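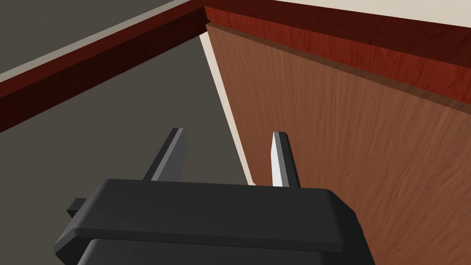
Two Nights Minimum: Why I Quit the One-Night Stop

Posted Aug 31, 2023

Okay, road trip people, I have an opinion and I'm going to be a pain about it. Stop booking one night. Just stop! If a town is worth sleeping in, it's worth sleeping in twice, and if it isn't, drive through it, buy a sandwich and keep going.

I say this as somebody who used to be the worst offender in the family. I made the spreadsheets. I color-coded them (green for museums, blue for anything with water, orange for "kids can run here"). Our trip two summers ago had us in a different bed every night for a week, and I was so proud of it that I printed it out and put it in a plastic sleeve. We drove 1174 miles. I have the number because I wrote it on the last page with a little star next to it.

What I remember from that trip is mostly parking lots. I remember carrying the cooler up to a second floor and back down again before eight in the morning. I remember my youngest crying in a bathtub because her pajamas were in the other bag, the one still in the car, under the stroller. We saw a lighthouse. I know we saw it because there's a magnet on the fridge.

So here's how the conversion happened. On the last leg we were supposed to have one night in Grollitz, a place I'd picked only because it was halfway between two places I cared about. The car started making a noise like a spoon in a garbage disposal, the garage needed a part, and we were stuck for an extra day. I sulked. I'm not going to pretend I was gracious about it. My husband took the kids to get doughnuts and I sat on the motel steps moving little colored boxes around on my phone.

And then we had a whole day with no plan in it, and it was the best one we had! We walked to the history museum, which I would've skipped, admission $15 for all of us, and my son spent almost an hour in front of a church bell cast in 1597 because the woman at the desk told him it had been buried in a field to hide it. We went back to the same doughnut place for lunch (don't judge me). The girl behind the counter remembered that my daughter doesn't like sprinkles. I'd never had that happen on a trip before, and of course I hadn't, because I'd never been anywhere on a trip long enough for anyone to recognize me.

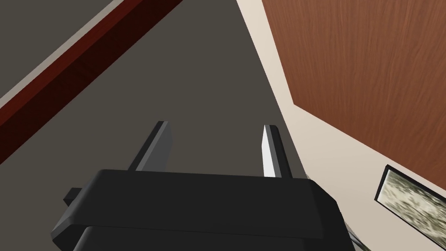

Two parallel gripper fingers over a dark gray floor.

Now, I can hear the objection, since my sister makes it every time I bring this up at dinner. You only get so much vacation. If you spend two nights in each town you see half as many towns. Yes! Correct! You do see half as many. I just don't think a town you pulled into at six in the evening and left at nine in the morning should go on the list at all. You saw a restaurant and a shower curtain.

Think about what a one-night stop really costs you. There's checking in, which is never until three or four, so you're killing time with tired kids in a hot car. There's finding dinner in a place you don't know when everybody is already hungry. There's the packing up, and the going back in for the phone charger. By my count that's most of a day's patience gone, and you have to pay it again tomorrow. With two nights you pay once and get a morning where the bags just sit there. I love those bags just sitting there. I could write a whole post about a suitcase left open on a chair.

The second day is also when you find the good stuff. The first day you go to whatever was on the billboard. We did Ningate last January (cold, yes, but cheap, and we had the boardwalk to ourselves), and day one was the aquarium, fine, lots of fish, very expensive hot chocolate. Day two we got talking to Kohei Kawaguchi, who runs the tackle shop, and he told us to go look at the tide pools behind the old cannery. We'd driven right past that road. The kids stayed out until they couldn't feel their hands and they still talk about a crab they named Gordon.

I'll give my sister this much: there are trips where it doesn't work. If you're driving to a wedding, drive to the wedding. If you're moving across the country with a cat, nobody needs two nights with that cat in a motel room. And some places really are an afternoon. Padeck has a very nice covered bridge and a very nice ice cream window next to the bridge, and when you've done both you can go home happy. I would never tell anyone to spend two nights in Padeck unless they have a grandmother there.

What bugs me is how the travel sites push it the other way. Every itinerary I see is "ten towns in seven days" or "the ultimate loop." The ultimate loop of what? Gas stations? The people who write those either don't have children or have children who can fall asleep sitting up. And the hotels aren't helping with their early check-outs and their breakfast that ends at nine. Plenty of the smaller places will knock something off the second night if you call and ask, though. Call! Use the phone! I was scared to do it for years and now I do it every time. The inn in Maruyama gave us the second night at a good discount and threw in the rollaway bed, and all I did was say hello and ask.

One practical thing, for anyone I've talked into this. Leave the second morning empty. I mean it, don't put a single thing on it, not even a "maybe." The first time we tried this on purpose I snuck in a walking tour at ten, and it turned into the same old march with everyone hunting for shoes. Let people sleep. Walk to wherever the coffee is. Ask the person pouring it what they'd do if they had the day off, and then go do it, even if it sounds a little dull. I've been sent to a button collection this way, and a very small dam, and I'd go back to the dam.

We've got a long weekend coming up and I've already had one fight with myself over it. There's a caverns place on the way that would make such a cute one-nighter, right by the highway, with a pool. I had it in the cart. I took it out. We're doing both nights at the lake and the caverns can wait until next year, and if my sister is reading this, yes, you're still invited, and you have to bring your own towels.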